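Gripper Care on the Two-Arm Cell: Frequently Asked Questions

Maintained by Ingrid Calloway. Last revised August 5, 2023.

These answers cover the grippers, wrist cables and floor mat of the two-arm cell. Controller faults and network setup are on the Roltport page.

How often do the fingertips need to be checked?

At the start of each shift in which the arm will run. Wipe both contact surfaces with a lint-free cloth and isopropyl alcohol, then look at the grip pattern under a hand lamp. Replace the tip if the crosshatching is worn smooth anywhere in the contact area. Tips are replaced in pairs, even when only one shows wear.

The gripper drops cans it used to hold. Where do I start?

Start with the fingertips, then the finger screws, then the force setting, in that order. Most drop reports are closed at the first step. Use a can as the test object and close the gripper on it at low speed. 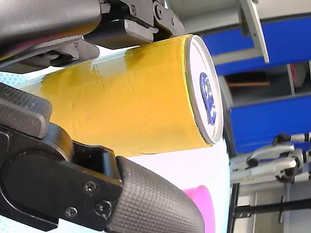

If the can turns between the fingers under light hand pressure, stop and clean the tips before changing anything in software. If it still turns after cleaning, power down the arm and check the bracket screws with the short hex driver. A screw that moves more than an eighth of a turn has to come out, be cleaned, and go back in with medium-strength threadlocker. Record it in the Goltell log with the arm name and finger position.

Can I just raise the grip force?

No. The force limit for cans is 8 N and is set in the Grastow profile. A dented can gives a false width reading at the next grasp, and the extra load wears the pivots. Requests for a different limit go to Peiyu Zhong.

Which screws can an operator tighten?

The screws on the finger brackets. The pivot joints are preloaded at assembly and are not adjusted in the cell. If a pivot has play, swap the whole gripper and tag the old one for the bench.

How much slack should the wrist cable have?

Enough for the wrist to reach both ends of its travel without pulling the cable straight. Jog the wrist slowly with the gripper empty and watch the loop. It must not catch on the housing or the bracket. Replace a zip tie if it slides when pushed with a finger. Cut the tail flush; a sharp tail will mark the jacket.

What is the procedure after a gripper swap?

1. Lock out the arm and confirm that the gripper has no power.
2. Fit the replacement and tighten the mounting screws in a cross pattern.
3. Connect the cable and tie it at the wrist.
4. Restore power and run the open/close routine 5 times with nothing in the gripper.
5. Load the Grastow profile and zero the finger position.
6. Pick up a can from the mat, keep it upright, and hold it just clear of the surface. Watch for slip.
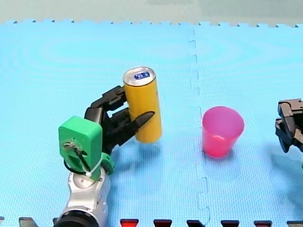 7. Set the can down and release it. Both fingers should leave the can at the same time.
8. Enter the gripper serial number in the Goltell log.

Does the mat need any attention?

Press down any raised seam before homing the arms. The pick height is taught from the mat surface, so a lifted edge changes it. Replace a tile that has a permanent dent in the pick area, then teach the height again. Tiles from different batches vary in thickness and should not be mixed.

Can one arm stay powered while I work on the other?

No. The arms share a work area, and both are locked out for any job that puts hands on a gripper.

Where are the spare parts?

Fingertips and zip ties are in the drawer marked Lü. Complete grippers are issued by Peiyu Zhong against a log entry. Allow 6 working days for a bench repair.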